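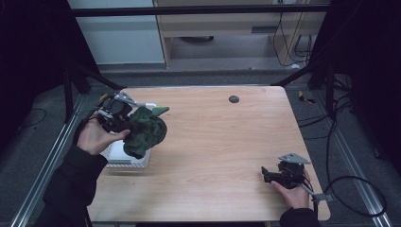 Can a machine put away the laundry by itself today?

Only in small parts. A machine can pick up one cloth from a table and put it into a box, if the cloth and the box are of a kind it has met many times. It cannot yet empty your dryer, sort the socks and carry all to the right drawers without help.

Print this page
E-mail this page

Who writes these answers?

My name is Lihua Jin and I answer the letters that come to Gorngate about robots in the home and in small workshops. English is my second language, so please write to me if an answer is not clear. The page was last changed on October 12, 2022.

Why is cloth more difficult than a cup?

A cup has the same shape each time you look at it. A towel has a new shape after each touch. When the machine takes one corner, the other corners go somewhere, and often they hide under the rest. A person feels with the fingers how many layers he is holding. Most grippers have two flat fingers and feel very little.

How do the machines learn such work?

There are several ways. One that I find easy to explain is that a person does the chore with a gripper in each hand, again and again, and the movements are recorded. At Jondcombe they recorded 1253 short tasks in this way before August, most of them with cloths and small containers. A program then tries to learn from the recordings what to do when the cloth lies differently.
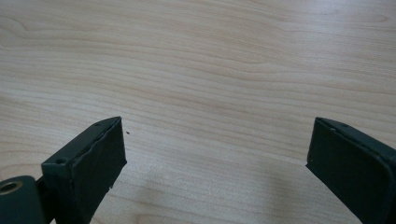 The opening between the fingers decides a lot too. If it is too narrow, a thick sweater will not go in, and if the fingers are very wide they cannot take one single sheet of thin cloth. A human hand changes between the two without thinking. For a gripper you must choose, or you must buy two.

How often does it go wrong?

It depends who is counting. In our own trial with the Dokitz arm we gave it 68 cloths, one after another, and 13 were dropped or landed outside the box. For a factory this is too many. For a home I am not sure – perhaps you don't mind to pick up a few, but then you must be at home and watch.

Is a small workshop a better place to begin?

I think so. In a workshop the same part comes in the same position all day, and the light stays the same. Moving parts from a tray to a machine is already done well in many shops. Packing mixed orders is harder, and cleaning the bench at the end of the day is almost as hard as a kitchen.

Should I wait before I buy?

For floors, no, the vacuum robots are good enough. For folding, dishes and tidying I would wait some 6 years and then look again. The Zeng folding unit, which many readers ask about, still wants every shirt to be clipped on by hand, and by then you have done half of the work yourself.

Can I send a question?

Yes, please use the e-mail link. Write which chore you mean and how you do it now, step by step. I answer in English or Chinese.

Print this page
E-mail this page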